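About Drostby

Drostby is a small school for people who want to learn how to read a claim. We teach evening and weekend courses to adults, mostly about health products, food labels, and the kind of study that gets three lines in a newspaper and a full shelf in a drugstore. We have been at it for eleven years. We don't sell anything besides the courses, and we don't give medical advice, although people ask.

Most "about us" pages will tell you that the place was founded on a passion. Ours was founded on an argument. Albane Carré was teaching statistics to nursing students and had started to collect the handouts that suppliers left in the staff room. Khải Lương was editing patient leaflets and spent his days taking words out of them. They disagreed about whether ordinary people could be taught to see through a bad graph in one evening. Khải thought so. Albane didn't, and still doesn't, which explains why the basic course is six evenings long.

What we teach

The basic course is called Reading the Label. It starts with single words and short phrases: "clinically," "natural," "up to," "helps support," "recommended." Students bring in packages from home and we work through them. The question we keep going back to is a dull one. Who did what, to how many people, compared with what? If a package says that a product is recommended, we want to know who was asked, what choices they were given, and who paid for the asking. Sometimes the answer is in the small print and it's a decent answer. Often there is small print and it doesn't answer the question. Sometimes you have to write to the company and wait.

We don't teach people that everything is a lie. We get a fair number of applications from people who already believe that, and they tend to find the course disappointing. A claim can be vague and the product can still do what you bought it for. A claim can be exact, with a footnote and a journal name, and rest on a study that wouldn't get a passing grade from Albane. You have to look, and looking takes longer than having an opinion.

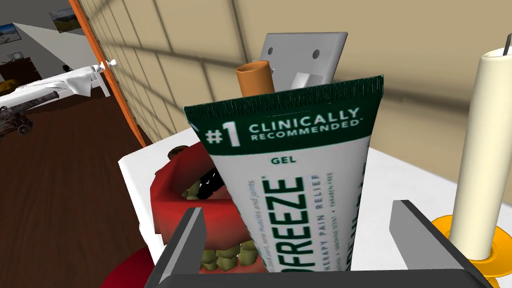
Page last changed: October

The second course, Following the Footnote, is for people who have done the first one. Each student picks one claim and traces it as far back as it goes. We warn them that this can be boring. A good number of claims go back to a poster at a meeting, or to a survey whose questions were never published, or to another company's advertisement. One student spent the whole course on a claim about foot cream and ended up with a single page of notes, most of it the names of people who hadn't written back. We gave her full marks.

There is also a half-day session for libraries and community groups. It covers much less. We say so when people book it, and we would rather you took the long course, but we know that most people have jobs.

Pain relief, vitamins and the rest

Visitors often want to know why so much of our material is about things you can buy without a prescription. It's partly practical. Everybody has some at home, so a class can start without any preparation. The other part is that the wording on these products sits in a strange place. It has to sound like medicine and it also has to sound like shopping, and those two jobs pull against each other.

Creams and gels for sore muscles are a favorite with our teachers. Pain goes up and down by itself. People tend to reach for the tube when it's bad, and a bad day is often followed by a better one whatever you did. So nearly everybody has a story about a rub that worked. Those stories may well be true! They just can't tell you by themselves how much was the rub and how much was Tuesday's backache being over by the end of the week. That is what a comparison group is for, and we spend all of the third evening on comparison groups. The same problem comes up with cold remedies and with most things sold for sleep.

What we can't promise

We used to have a line on this page saying that our students become "confident and critical consumers." Khải took it out after a student asked us how we knew. We didn't. So we tried to find out.

We now give a short test before and after the basic course. So far 1,374 people have taken both halves. Scores go up, as you'd expect when the same people have just spent six evenings on the subject. We then wrote to 300 of them a year later and asked them to take the test again. Almost 50 did. Their scores had held up fairly well, but these were people willing to take a test for no reward a year after a course ended, and we'd be embarrassed to put them in a brochure. We have no idea how the others are doing.

We also can't show that anyone has saved money, felt better, or stopped arguing with their brother-in-law. If you see another school claim this sort of thing, ask them how they measured it, and please send us the reply.

How we are paid for

Course fees cover most of our costs. The rest comes from translation and editing work that Khải does for Mutberg, a publisher of school science books. Mutberg doesn't make or sell health products and has no say in what we teach, but you should know the money is there. In our early years we accepted a grant from Standatik, which sells survey software. We used their software at the time, and we stopped using it when the grant ended. Draw your own conclusions. Our 3 teachers are paid by the hour and list their other employers on the course sheet.

We turn down free samples. Companies send them anyway. They go back with a letter if there's a return address.

Our newsletter

Lã comes out when we have enough to fill it. The name is the Vietnamese word for plain water, as in the water you drink with nothing in it, and Khải picked it. It carries corrections to our own course material, longer pieces by students, and replies from companies printed in full, including the rude ones and the ones that prove us wrong. There have been more of the second kind than we planned for. The archive is free to read and you don't have to sign up.

Coming to a class

Evening classes start at 6:30. Bring something to write with and one package from home with the wording still readable. There is no dress code and no certificate. If you need a certificate for your employer we can write a letter saying that you attended, and the letter won't say any more than that.

If you think something on this page is wrong, write to us and tell us which sentence -- we do change it.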